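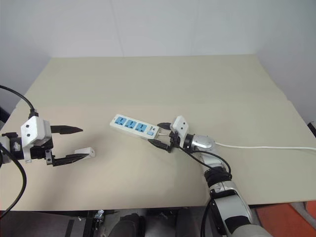
Birutė Vasiliauskas さんの 2024-11-20 の投稿より:

> Tamura 側の検査梱包工程に双腕セルを入れる件、手順書の改訂案を読みました。
> 機械の仕様は書いてありますが、人の側の記述が「監視および補助」の
> 一行で済まされています。これでは教育計画も要員表も作れません。
>
> 確認したいのは次の点です。
>
> コードの取り回しは、どこまでセルに任せるのか。
> セルが止まったとき、誰が何を見て復帰させるのか。
> 目視検査を担当していた人の資格はどう扱うのか。
> 休憩の取り方はサイクルに縛られるのか。
>
> 配属の面談が控えているので、決まっていない点は決まっていないと
> 書いてもらえれば結構です。

Ruotsalainen です。

回答が遅くなりました。改訂案の「監視および補助」は、旧版の包装機の手順書から流用した文言で、双腕セルには合っていません。次の版で削除します。以下、質問の順に答えます。引用は必要な部分だけ残しました。

前提の確認から。対象は Tamura 側の検査梱包工程のうち、差込口付き電源タップの外観確認、スイッチの操作確認、コード結束前の整列、個装箱への挿入までです。Kilov 側の組立工程は含みません。Podotbridge 全体の方針として出ている文書とは範囲が違うので、そちらの要員数をこの工程に当てはめないでください。

> コードの取り回しは、どこまでセルに任せるのか。

現時点でセルに任せるのは、本体の姿勢決めと、コードの根元を指の間に通した状態で本体端を保持する動作までです。写真は三口の白いタップでこの位置を取ったもので、コードは右の腕の指の間を通って右へ伸びています。左の腕は開いたままです。

結束は人が行います。理由はコードの癖です。成形ロットとリールの巻き径で曲がり方が変わり、同じ品番でも根元から先の形が揃いません。根元は固定端なので位置の推定が安定しますが、根元から離れるほど推定のばらつきが大きくなり、先端のプラグ側では把持位置を決められないことがあります。腕二本で根元とプラグを同時に取りに行く案は試験しましたが、コードが本体の下に潜っている場合に引き抜く動作が必要になり、その際に本体が回ります。回った本体を再度整列させると、人が最初から結束したほうが早く終わります。

旧工程では、一人が箱から出し、見て、押して、巻いて、入れるまでを通しで行っていました。新工程では、巻く作業だけが人の前に連続して来ます。ここは改訂案で触れていなかった点で、Birutė さんの指摘で抜けに気づきました。手首の回内回外が続くので、通しで作業していたときより同一動作の密度が上がります。作業時間の合計が減っても、負荷が減ったとは書けません。

対策として、結束の担当と供給の担当を途中で交代する運用を手順書に入れます。交代の間隔は産業保健の担当と詰めている途中で、未定です。面談では未定と伝えてください。

> セルが止まったとき、誰が何を見て復帰させるのか。

停止は二種類に分けて書き直します。

第一は把持待ち停止。認識の信頼度が閾値を下回ったとき、腕が退避位置に戻ってから止まるものです。この停止では安全回路は落ちていません。Joketti の画面に対象の画像と、閾値を下回った項目が出ます。作業者は対象を手で置き直すか、抜き取るかを選びます。置き直しの場合は、作業区域に手を入れる前に画面で「手作業」を選び、表示灯の切り替わりを確認します。区域から手を抜いて確認釦を押すまで、腕は動きません。

第二は保護停止。区域への侵入検出、トルク超過、通信断で入るものです。こちらは作業者による復帰を認めません。復帰は保全の資格者が行い、原因の記録を残します。現行の案では両方とも「リセット釦を押す」と書いてあり、これは誤りです。安全側の審査でも同じ指摘を受けました。

手順書の運用に関わる問題がもう一つあります。試験期間中、把持待ち停止のときに対象を置き直さず、画面の信頼度の閾値を下げて通す操作が行われていました。権限の設定が甘く、作業者の画面から閾値を変更できる状態だったためです。操作した人の責任にはしません。出荷に追われている状態で目の前に調整欄があれば、そこを触ります。閾値の変更は工程技術の権限に移し、作業者の画面からは欄そのものを外しました。

この変更には裏があって、作業者が自分で調整できる幅は狭くなりました。従来の包装機では、ガイド幅や送り速度を担当者が自分の判断で触っており、その調整がうまい人が工程を支えていた面があります。新しいセルで同じ種類の技能をどこで使うのかは、まだ答えを持っていません。今考えているのは、置き台の治具とコードの供給姿勢の調整を作業者側の権限として明記することです。供給姿勢は認識率に直接効くので、形だけの権限にはならないはずです。

> 目視検査を担当していた人の資格はどう扱うのか。

外観の資格は維持します。セルの外観確認は、本体上面の欠け、差込口の有無と向き、スイッチの傾きを対象にしています。側面と底面、コード被覆の傷、印字のかすれは対象外です。印字は撮像の角度と照明の関係で読み取りが安定せず、判定項目から外しました。したがって人の検査は残ります。

ただし、残り方が変わります。従来は全項目を一人で見ていたのに対し、今後はセルが見ない項目だけを人が見ることになります。これについて、検査の担当者から次の意見が出ています。

・上面を見ながら手で返すときに、重さや音で内部の緩みに気づくことがあった。上面の確認が機械に移ると、返す動作そのものがなくなる。
・セルの判定が「良」で流れてきた品は、見る側の注意が落ちる。
・限度見本を使う頻度が減ると、判定の基準が個人の中でずれる。

最初の意見については、緩みの検出は正式な検査項目に入っておらず、担当者が余分に拾っていたものです。項目にないので、費用対効果の計算にも入っていませんでした。不具合の記録を遡ると、分類欄が「その他」になっている返品戻しの中に、この方法で見つかった内部部品の浮きが含まれています。結束の前に一度手に取る工程が残るので、その時点で返して音を確かめる動作を標準に入れます。そのぶん標準時間は延びます。

二番目は、セルの判定結果を人の検査が終わるまで画面に出さない設定に変えて対応します。Joketti 側の改修は不要で、表示の順序を入れ替えるだけです。

三番目は、限度見本による確認を定期教育に組み込みます。今までは資格の更新時だけでした。

資格手当についても面談で聞かれると思います。手当は資格に付くもので、検査項目の数には連動しません。今回の変更で減額はありません。この点は人事に文書で確認済みです。

> 休憩の取り方はサイクルに縛られるのか。

縛られない設計にします。ただし現在のレイアウトのままでは縛られます。

セルのサイクルは一本あたり 76 秒です。試験時の実測で、把持待ち停止を含みません。人の通し作業より遅い数字ですが、セルは昼休みも動かせるという前提で計画が組まれています。ここに問題があります。セルと結束の間の仮置き場が狭く、人が抜けると詰まり、詰まるとセルが止まります。計画どおりの数を出そうとすると、誰かが結束の場所にいなければなりません。休憩を交代で取ることになり、全員が同時に休む今の形は崩れます。

試験期間の後半、実際にそうなりました。要員表の上では休憩が確保されていても、二人組の片方が抜けると残った側は供給、結束、停止対応を全部受け持つことになり、戻ってくるまで手を離せません。抜けた側も遠慮して早く戻ります。記録上の休憩時間と本人の申告に差が出ていたのはこのためです。

修正案は次のとおりです。

・仮置き場を拡張し、昼休みの間は人が抜けても詰まらない量を受けられるようにする。
・拡張が済むまで、昼休み中のセル運転は行わない。
・短い休憩では、セルを意図して待機に入れる。待機による未達は要員の評価に含めない。

三番目は生産管理から異論が出ています。待機を自由に入れられると計画が立たないという趣旨です。こちらからは、休憩時刻を計画側に先に入れておけば済むと返答しました。議論は続いています。

以下、質問になかった点を補足します。

試験の数字について。八月に Tamura 側で流した試験数は 2,000 本です。このうち把持待ち停止になったものが 234 本ありました。内訳で最も多いのは、コードが本体上面にかぶって差込口が隠れたものです。次が、隣の品のコードと絡んだものです。いずれも供給時の姿勢に由来し、把持そのものの失敗は少数でした。保護停止は別集計で、この数には入っていません。

この数字を上層への報告では「自動処理率」として扱っていましたが、現場への説明には使わないでください。停止に対応する側にとっては、率よりも間隔の偏りのほうが問題になります。停止は均等には来ません。リールの替わり目で続けて発生し、しばらく何も起きず、また続きます。結束の手を止めて画面に向かい、戻ってまた止まる、という状態が続くと、作業者は結束の姿勢を保ったまま画面を横目で見るようになります。画面の位置を結束台の正面に移したのはこのためですが、今度は腕の動きが視界に入って落ち着かないという声があり、遮光板の高さを検討中です。遮光板を高くすると停止したことに気づくのが遅れます。表示灯と音で補う予定ですが、Tamura 側は隣の工程の警報音と音域が近く、音の選定からやり直しています。

教育について。現行の教育計画は、機器納入時の説明会の資料をそのまま使っています。起動、停止、画面の名称が中心で、どの状態なら手を入れてよいかの判断が入っていません。次の順序に改めます。

最初に停止の種類の見分け。次に区域へ手を入れる手順。次に供給姿勢の作り方。画面の細部は最後です。座学だけで修了にせず、実機で把持待ち停止を意図して発生させ、手順どおり復帰できることを確認します。保護停止は発生させた上で、復帰させずに保全を呼ぶところまでを確認の対象にします。呼んで待つのも手順のうちです。試験期間中、保全を待つ間に自分で何とかしようとする人が複数いました。保全の到着が遅いことも一因なので、到着時間の記録を取り始めています。

言語の問題もあります。Joketti の停止理由は英語の略号で出ており、対訳表を画面の横に貼っています。略号のうち、低信頼度を示すものと通信断を示すものが一字違いで、読み違えた例がありました。対応が正反対になる組み合わせなので、対訳表に頼らず表示文字列を日本語と英語の併記に変えるよう依頼を出しました。回答待ちです。

配置について。通し作業の担当者のうち 2 名が、保全の資格取得を希望しています。双腕セルの日常点検を作業者側に移す案があり、そこに充てることを考えています。日常点検の範囲は、指先の摩耗と汚れの確認、配線の擦れの確認、置き台の清掃です。配線は手首の回りで輪になっている箇所が腕の動作に合わせて動くので、点検箇所として手順書に図を追加します。トルクの校正や原点の再設定は含みません。

この案で気になるのは、希望していない人の扱いです。点検も供給姿勢の調整も、読む、記録する、画面を操作するという作業が増えます。手作業の速さと正確さで評価されてきた人にとっては、評価の軸が動くことになります。希望しない人には結束と検査の担当を続けてもらいますが、それを繰り返すと負荷の高い場所に同じ人が固定されます。前に書いた交代の運用は、資格の有無で組を分けないことを条件にしたいと考えています。組を混ぜると保全希望者の訓練時間が取りにくくなるという意見もあり、Birutė さんの見方を聞かせてください。

改訂案の修正箇所をまとめておきます。

4.1 「監視および補助」を削除。供給、結束、検査、停止対応の四つに分けて記述。
4.3 停止の分類を追加。「リセット釦を押す」を削除。
4.4 閾値変更の権限を工程技術に限定。供給姿勢と治具の調整を作業者の権限として追加。
5.2 検査項目の分担表を追加。返して音を確かめる動作を標準に追加。
5.3 セルの判定の表示順を変更。
6.1 休憩時の待機を追加(生産管理と協議中)。
6.2 交代の間隔(未定)。
7 教育の順序を変更。実機での確認を追加。
付図 手首回りの配線の点検箇所。

付図は線画で起こします。写真だと白い本体と白いコードの重なりが複写で潰れます。

Kilov 側から、同じセルを組立の後段に置けないかという問い合わせが来ていますが、本件とは分けてください。向こうは品種の切り替えが多く、置き台の条件が違います。必要なら別の件名で立てます。

次の版は共有の改訂フォルダに置きます。版番号は上げずに枝番を付けます。6.1 と 6.2 は空欄のまま出すので、面談の資料に転記するときは「協議中」と書き添えてください。

Kalevi Ruotsalainen
Podotbridge 工程技術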